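Section 4: Your first shift with the folding station

Okay, you've got the station bolted down and the Menex controller talking to it (if not, go back to section 3, I'll wait). Now comes the part I like best, handing over the towels! I ran the folding table at our Turnden laundry by hand for years before I wrote this guide, so I'm going to tell you how the day goes now as well as which buttons to push.

Starting up

1. Turn the key to SETUP and wait for the green light.
2. Wipe down both fingers with a barely damp cloth. Let them dry.
3. Check the tape on the fingers. Small wrinkles are fine, but if an edge lifts enough to catch a thread, peel it all off and rewrap.
4. Pick program 13 for microfiber or program 20 for cotton.
5. Put no more than 200 cloths in the feed bin, and shake them up a little as you go. Packed-down cloths come up in pairs.
6. Turn the key to RUN and step back behind the yellow line.

CAUTION: Never reach in to straighten a cloth while the key is on RUN. I know, your hands want to. Mine still do. Hit PAUSE first, every single time.

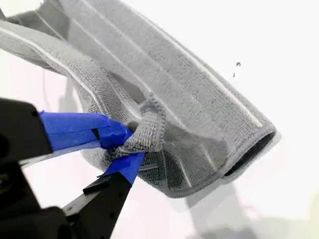

Most of your morning used to go into picking up, shaking out, folding and stacking. With the station on, you'll be sorting, looking for stains and clearing the odd stop, and that's a different kind of tired (my shoulders are thrilled, my eyes less so). Ademir Batista trades places with me at the halfway mark, and I'd set up your crew the same way.

When it stops

7. Read the code before you touch anything. Code 495 is a missed grab, and code 529 is a cloth that's rolled up on itself.
8. For 495, press PAUSE, fluff the pile, press RESUME.
9. For 529, press PAUSE, take the cloth out, open it flat and drop it back in the bin. Then RESUME.
10. If you get the same code again right away, turn the key to SETUP and check the tape (step 3).

NOTE: Write your stops on the shift sheet, even the silly ones. We moved our bin closer in August after reading back through ours, and the whole line runs smoother!

Shutdown is in section 5. Leave the fingers open overnight.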